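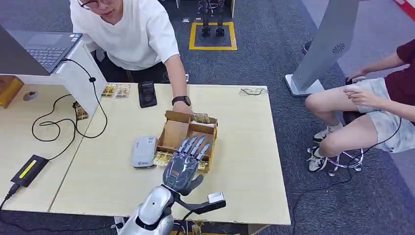

**Category: Tipping comp / Scoring & leaderboard**

G'day, Emília Vaněk here, from the Gasodcombe golf club tipping comp. My Bidia leaderboard has gone a bit bonkers since Thursday's round! I picked Michiels at 29-1 and he's showing as a missed cut, even though he made it by two shots (I watched the whole back nine, very chuffed).

Tried so far:

- logged out and back in
- re-entered my picks, got "error 617"
- swapped to my partner's phone, same thing

I should be on 1000 points and it says 800. Could someone rescore it before the weekend tips lock? Cheers!

**Status:** open, passed to scoring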